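Chapter 8
Writing the Notice of a Death

A death notice is a short text, and most families must write it in one evening, when they are tired and the telephone does not stop. In this chapter we study how such a notice is built, which facts it must carry, and what can be left for the memorial booklet or for the speech at the grave. The notices we use come from the archive of the Drumuter Courier, a small paper which printed them free of charge for 51 years.
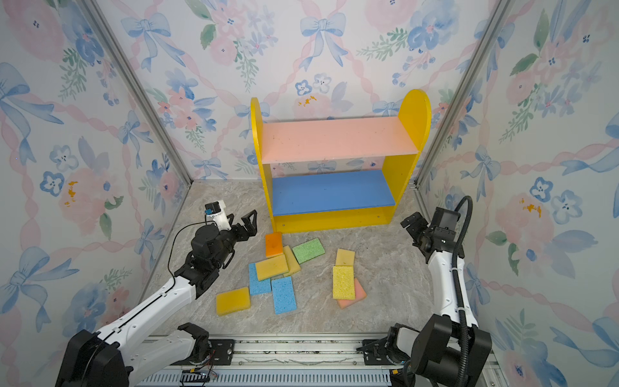
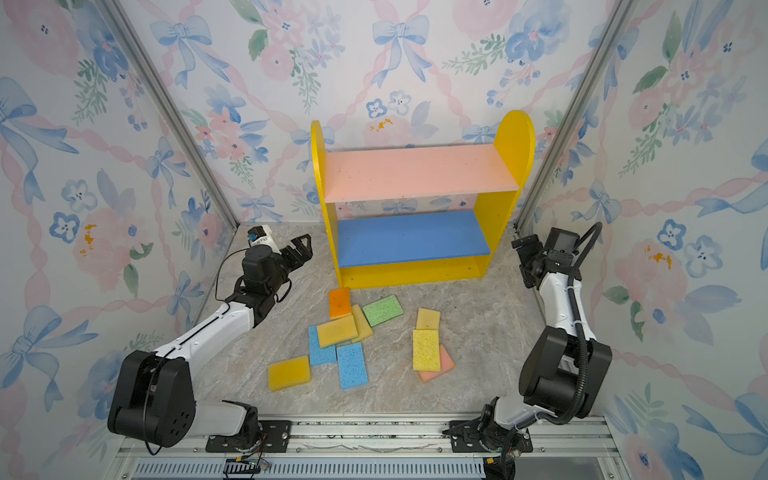 Yellow shelf with sponges on the floor, two views.

Stoica remarks that a notice is read first by people who want only one thing, the hour and the place of the service, and that the writer should let them find it without searching through the whole life of the dead person. I agree with this, but I would add that the same notice is cut out and kept in a drawer by the family, and after many years it is read again by grandchildren who do not care any more at what hour the service was. The writer has therefore two readers, and they are far from each other in time.

8.1 The opening sentence

In the Drumuter notices the opening sentence gives the full name, the age, the town and the month of death. It is a heavy sentence, and students often wish to make it lighter. Before you change it, read it aloud. Many older people in the town received the news by telephone, from a neighbor who read exactly this sentence to them, and the order of the facts helped the listener to understand who was meant. If there were two men of the same name in Tedivwood, the street or the trade was put directly after the name.

The verb needs some care. "Died" is correct and can be used by everybody. "Passed away" is softer and is today the more common choice. "Entered into rest" belongs to certain churches, and you should ask the family before you write it.

8.2 The list of relatives

This is the part where most complaints begin. In the Mindus collection, from which we will read 16 notices, over half of the corrections sent to the paper were about a missing or wrongly placed relative. The usual order is husband or wife, children, grandchildren, brothers and sisters, and then those who died earlier. Stepchildren are a question for the family and not for the writer. Ask it early, and ask more than one person.

A first husband or wife may be named or not. In one notice from November the former wife stands at the end of the list, after the cousins, and the paper had to print the whole text again the next week with her name removed.

8.3 Work, church and clubs

Give the work in plain words. "She worked at the Tedivwood mill" tells more to a local reader than the official title of her position. Dates of employment are seldom needed. For clubs, write the name which the members themselves used, even if the club has a longer one on paper.

Before you continue to section 8.4, read the first two notices in the appendix and mark in each of them the place where the service is announced.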